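This site uses cookies to improve your experience. By continuing to browse you accept our cookie policy. [Accept] [Settings]

Feb 25, 2019

Bin stock, small household items. Continued.

Went through the shelf crates before lunch. 38 items on the old list, 5 struck off: two cracked combs, a split sponge, a perished rubber ring, a toy with the seam gone. Replacements to come out of the Disora order, which is short again. Have written to them.

Labels: the paper ones lift at the corners after a few days. Changed to the Poretti tape, 15 mm, on everything with a flat surface. Nothing flat on sunglasses, so those are listed by temple colour for now (reddish-brown pair = item 94). Hairbrushes take the label on the back of the head. Keep it clear of the pad.

Mass check on the kitchen scale. Zero drifts if the scale is left on the window bench, so moved it to the inner shelf. Yesterday's column in the sheet should be treated as unreliable and redone.

Grey bin, large. Floor is scuffed but sound. Wiped with damp cloth and mild detergent, no solvent. Dark spot on the floor towards the left did not shift. Left it. Do not scrape, the surface marks easily enough as it is.

Mixed fill for the Grustia set: brush, sunglasses, the round fuzzy yellow-green one, the green and whitish fish shape, plus soft items. Soft items to go in last or they end up under everything. The sheet still says "fish, green" and "fish (green/white)" on separate rows. Same object, merge them.

Open points:
- Yatsenko crate has no lid. Find one or use the spare bin.
- Spare brush wanted, same size, different colour.
- Fuzzy items collect dust from the shelf. Bag them between sessions.
- Full recount in June, not before.
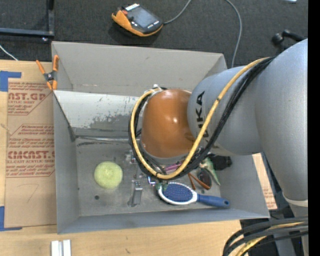 Grey bin, mixed fill. Blue and white brush at front right, sunglasses behind the handle.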